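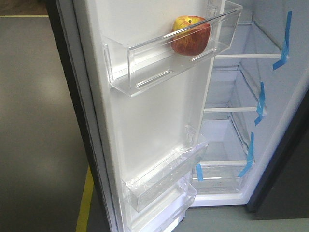

Ticket 609, Craddock house kitchen, fridge door won't stay shut
Opened by: Ynyr Rowlands
Status: closed (reopened twice, see below)

Hi all, me again! The fridge in the shared kitchen is doing the thing where you push the door closed, walk away, and come back from your shower to find it open a finger's width with the light on. I emptied the main compartment before I wrote this so that no one's dinner goes bad while I fiddle with it, and everything that was in there is now in the chest freezer or in the two coolers by the back step (your names are on your bags, please don't mix them up again). The door has a clear bin up high with an apple in it, then a long bare stretch of white liner, then the other two bins down low with nothing in them. I'd like to know if that big gap in the middle is how it's supposed to be, or if somebody took a bin out at some point and it's sitting in a closet. If you have it, no hard feelings, just leave it on the counter.

What it does: the door closes, feels like it catches, and then lets go. Sometimes right away, sometimes after ten minutes. It's worse in the evening, but that might just be me noticing it more in the evening.

What I've tried so far: pushing harder. That's the whole list.

Update, next morning

Left it taped shut overnight with painter's tape. Tape held, light stayed off as far as I can tell, and the little thermometer I hung off the shelf rail read fine at 7:20. So the cooling side is doing its job and this is a door problem. I'm going to leave the compressor questions out of this ticket. If you want to complain about the humming, please open your own, I already have one going about the dryer.

Also the manual is missing from the drawer. All I found was a warranty card for the Hanel toaster, which died before I moved in, and a whole lot of takeout menus. I emailed Arnmont, the rental office, and asked what they had on file for the fridge.

Update, same day, after lunch

Did the paper test on the gasket. If you haven't done this one: you shut the door on a strip of paper and tug. If it drags, the seal is gripping there. If it slides right out, it isn't. I used a strip cut off one of the takeout menus and went all the way around, top edge first, then down the handle side, then the bottom, then back up the hinge side.

Top: drags.
Handle side, upper half: drags.
Handle side, lower half: slides out like nothing.
Bottom: slides out near the handle corner, drags near the hinge.
Hinge side: drags the whole way.

So it's that bottom corner on the handle side. I ran my finger inside the fold of the gasket down there and it was disgusting, sorry, sticky brown something that I'm going to say was maple syrup and not think about any further. Cleaned it with warm water and dish soap and an old toothbrush (mine, and it's in the trash now, don't panic). Dried it, closed the door, paper test again. Slides out a little less easily. Not fixed.

Reply from Arnmont, pasted in so it's all in one place:

"Thank you for reporting. Please confirm the appliance is level and that nothing in the door is blocking closure. If the fault continues we can schedule a visit, call-out charge of $20 applies where no fault is found."

I love that they'd charge us to tell us it's fine. Anyway, level.

Update, evening

I borrowed the level from the toolbox in the hall and set it on top of the fridge. Front to back the bubble sits leaning toward the front, meaning the back is low and the front is high? No, wait, I got this wrong for a solid hour. The bubble goes to the HIGH side. So bubble toward the front means the front is higher, and that's what you want, a little, because then the door wants to swing closed by itself. Fine. Good. Front to back is OK.

Side to side was the bad one. The handle side was sitting low. I got down on the floor with a flashlight and the front foot on that side has been screwed nearly all the way up, and it's on the corner of a floor tile that has sunk a bit. I'm guessing it's been like that since the floor went in.

To turn the foot you have to take the weight off it. I shoved my shoulder against the side and leaned while turning with the other hand, which I don't recommend, my neck is a mess. Get a second person! Two full turns down, checked the level, bubble in the middle. Door closed with a push. I opened it halfway and let go and it drifted closed by itself, which made me weirdly happy.

Marked as resolved. Moved the coolers' contents back in.

Reopened, the following evening

Ha. No. Came down at 6:40 for cereal and it was open again. Not wide, but open.

Here's what was different: everyone had put their stuff back. There was a full gallon of milk, a big bottle of juice and every hot sauce in the house in the bottom bins, on the handle end, all shoved up against each other. I took the milk and the juice out and the door stayed shut. Put them back, it crept open. Took them out again, shut. I did this enough times that my cereal went soft.

I also found that the juice bottle was tall enough to knock on the edge of the glass shelf inside when the door closes. You can feel it if you close the door slowly. There's a soft bump right before the seal meets the cabinet, and then the whole door springs back a hair. That's probably half the problem right there, and I'd been blaming the gasket for everything.

For now: tall bottles go on the main shelf, lying down is fine if the cap is tight. Milk goes inside too, it keeps better in there anyway. Door bins are for jars, butter, small stuff. I wrote that on a sticky note on the front. Somebody added a drawing of a cow to it and I'd like it known that I'm leaving it up.

Reopened again, two days on

Stayed shut with the light load but the paper still slides at that bottom corner, so I wasn't happy. Went looking for how people fix a gasket that has taken a bad shape, and the advice was to warm it up and let it relax. I used my hair dryer on low, kept it moving, a hand's width away, and went over that corner until the rubber felt soft and bendy. Then I pulled the fold outward with my fingers, closed the door, and taped it for the night with the same painter's tape.

Smeared a very thin bit of petroleum jelly along the hinge side too, so it doesn't drag and fold under when the door closes. Thin! The first time I put on too much and got it all over my sleeve.

Paper test in the morning:

Top: drags.
Handle side, upper: drags.
Handle side, lower: drags.
Bottom, handle corner: drags, lighter than the rest.
Hinge side: drags.

I'll take it.

About the missing bin

Nobody has turned one up. I pressed along the molded rails on the door and I think one would go in the bare part, but I can't swear to it and I'm not ordering anything until I know the model. The label inside was too rubbed to read. The hardware place, Tindine, said they can order a replacement if I bring them the number off the label, and that they'd want to see the number and not "a guess and a nice photo," which, fair. If Arnmont ever finds the paperwork I'll pick this back up. It would be nice to have a spot for the eggs.

Where things stand now

Door shuts, stays shut, drifts closed from halfway. Level is good side to side. Gasket is clean and gripping all the way around. I'm calling it 100 percent for the door and maybe less for my neck. I canceled the visit with Arnmont before they could send anyone, so there's no $20 charge for the house to split.

If it starts again, please do these before you write in, in this order:

1. Look for a tall bottle hitting the shelf.
2. Move heavy things out of the door.
3. Wipe the gasket, especially the bottom corner by the handle.
4. Paper test.
5. Level on top, bubble in the middle side to side.
6. Then come find me, I'm usually in after 5:30.

The apple's been claimed, by the way. The level is back in the hall toolbox and the painter's tape is in the drawer with the menus. Closing this one.

Ynyr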